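Category: Student Work > Interior Design Diploma > Studio Projects

Living Room Reset: Soft Furnishings in a Shared House

Project report by Kaiwen Yao
Group members: Kaiwen Yao, Kerstin Isaksson, Valter Kvam
Studio supervisor: Marlene Charbonneau

Background

Our brief was to take one ordinary living room and write a tidying routine for it that a household could keep up without buying anything new. The room we were given is the lounge at Renport, a share house used by students in the program. It has a cream leather sofa, grey striped carpet and pale walls. The complaint from the people living there was that the soft things never had a set place. Cushions and throws ended up on the floor by the end of the evening and stayed there until somebody tripped over one.

We had a budget of 21 dollars, which went on a lint roller and a bottle of leather cleaner.

Method

We worked through the room in the same order each time. Everything soft came up off the carpet first. Large pieces were held at both sides and lifted clear, as dragging them picks up fluff from the carpet and the white fabrics show it badly. After that we vacuumed, wiped down the leather and put things back.

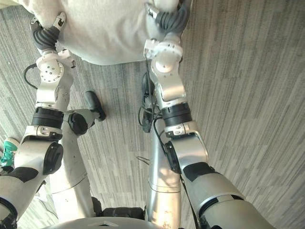 Sombat Klinhom thought we had the order wrong and that the leather should be wiped before anything is picked up off the floor, so that each piece can go straight to its place and only gets handled once. He also asked why the white things were kept in a room where people eat.

We tried it his way for 2 of the sessions. It was quicker, but the vacuum then had to go around whatever was still on the carpet and the floor was not done properly. We went back to our own order. On the second point we agree with him, and it is in the recommendations.

Valter timed the sessions. The fastest took 19 minutes, including the vacuuming. The slow ones were nearly all held up by the same thing, which was deciding where the cushions should go.

Placing the cushions

Kerstin drew up three layouts for the sofa. The first had cushions at both ends, the second had them stacked against one armrest, and the third used a single cushion against the backrest near the middle. The residents preferred the third. A single colour looks deliberate against cream leather, and there is still room to sit on either side without moving anything.

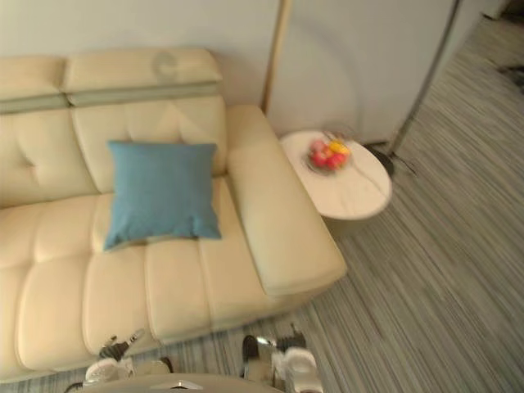
The third layout was also the easiest to put back, and residents who had not been part of the project could do it from memory. With the first layout the end cushions got pushed onto the floor whenever someone wanted the armrest.

We kept fruit on the side table for the whole project. It stopped the table from filling up with mail and chargers, and we would do the same again.

Recommendations

Keep one cushion on the sofa and store the rest in the hall cupboard. Swap the white fabrics for a mid-grey or move them to a bedroom. Vacuum before anything goes back. Wipe the leather every second week with a damp cloth and let it dry before putting the cushion on it.

Limitations

We only worked in one room. The report had a limit of 1,000 words, so Kerstin's layout drawings and Valter's timing sheets are in a separate folder, which can be borrowed from Marlene Charbonneau.

Contact the studio office | © Fuvness School of Design | Back to top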